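## Patching and painting textured surfaces

Textured walls hide small dents well and show bad repairs badly. Most of the trouble comes from sanding too far or painting too soon.

Start by cleaning the area with warm water and a drop of dish soap. Kitchen walls need this twice. Let the wall dry overnight before you put any filler on it.

Scrape off loose bits with a stiff putty knife and stop when the edge feels solid. Fill the hole in thin layers — two thin ones dry faster than one thick one and crack less. Leave the last layer a hair below the surface so there is room for the texture on top.
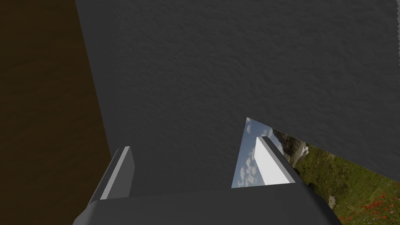
For the texture itself, thin some joint compound until it is like pancake batter. Dab it on with a damp sea sponge, turning your wrist between dabs so the pattern doesn't repeat. Try it on scrap cardboard first. If the bumps stand too tall, wait ten minutes and drag a wide knife over them with almost no pressure.

Leena Saarinen taught me to keep a spray bottle handy. A light mist softens compound that has started to set, and you get another few minutes to fix it.

Prime the patch before painting. Bare compound soaks up paint and leaves a dull spot that shows every evening when the lamp goes on. Use a roller with a thick nap, 3/4 inch or so, and go over the wall from two directions. A short nap skips the low spots.

### Matching gray

Gray is harder to match than white. Take a chip about the size of a quarter to the paint store and look at the match outdoors. I went through 27 sample cards for our hallway in October and ended up with the second one.

Write the color and the date on a piece of masking tape and stick it inside the switch plate.

### Dusting

Rough walls collect dust. A vacuum with a soft brush works better than a cloth, which leaves lint behind. Work from the top down. For greasy fingerprints, use a soft nail brush and soapy water, then blot with a towel. Don't scrub flat paint, it goes shiny.

Leftover compound keeps for months if you smooth the top, pour a little water over it and press plastic wrap down before closing the lid. Pour the water off before you use it again.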